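Pitching at an investor expo for the first time, is the booth fee worth it?

Posted in Startups & Small Business > Raising Money

Latrice Szabo

Hi all, long-time reader, first question. My co-founder and I run a tiny company called Zoltisska (two of us full time, plus my cousin when she's between classes). We got an email from the people behind the Idley investor day inviting us to "present to a curated room of accredited angels." Sounds great, right? Then I scrolled down and there's a presenter fee of $3,544, and that doesn't include travel.

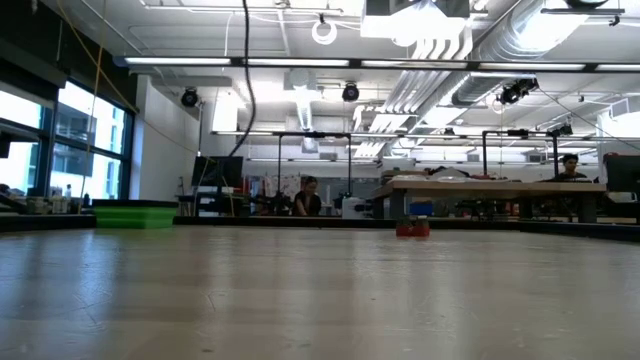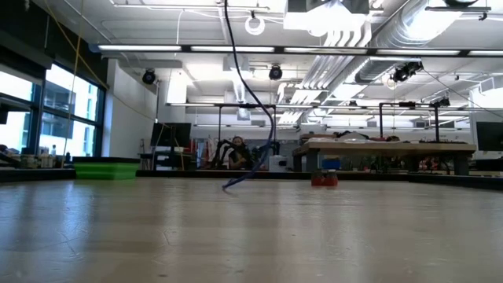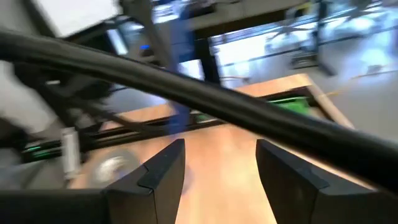

The tabletop, three shots

We're raising our first outside money and have a deck, a few paying customers and a one-page summary. What we don't have is a lot of cash to throw around. The organizer told me on the phone that there will be 109 investors signed up, and each company gets eight minutes plus questions. She was perfectly nice, but she got kind of vague when I asked how many past presenters closed a round. Has anyone done one of these? Is it normal to pay? And is there any wiggle room on the price? I have to answer her before the end of January.

PlironDave

Never pay to pitch. Real investors don't charge you. Run.

kmcb_founder

I'm going to disagree a little with the answer above, although my gut reaction used to be exactly the same! Plenty of regional events charge something, and the people in the room can still be the real deal. I paid a fee (smaller than yours, ouch) when we were raising for my old company, and we got one check out of it, from a retired dentist who then introduced us to his golf buddies. So it can work. I also went to one where most of the "investors" were accountants and lawyers looking for clients, and I drove home pretty grumpy.

Here's what I'd do in your shoes. Ask for the names of three companies that presented last year and call them yourself. If she won't give you any, that's your answer. Ask how many of the 109 wrote a check in the past year, and how many are service providers. Then ask if you can pay part now and part after the event. Kowalczyk, the group that ran the one I went to, let us split it in half just because I asked, and I felt silly for almost not asking.

Also, find out whether your state's angel group has a free screening night. Ours meets at 7 p.m. in a library basement with terrible coffee and I've gotten better feedback there than anywhere. Practice your eight minutes on them first. And please talk to a securities lawyer before you hand out anything with deal terms on it, even a 30-minute call.

Latrice Szabo

Thank you, this is so helpful! I emailed her and asked for past presenters. She sent two names and I have a call set up with one of them. She also said she could "look at" the fee, so apparently there's wiggle room after all. I'll come back and post what the presenter tells me.

ramonaq

Following, we got the same email.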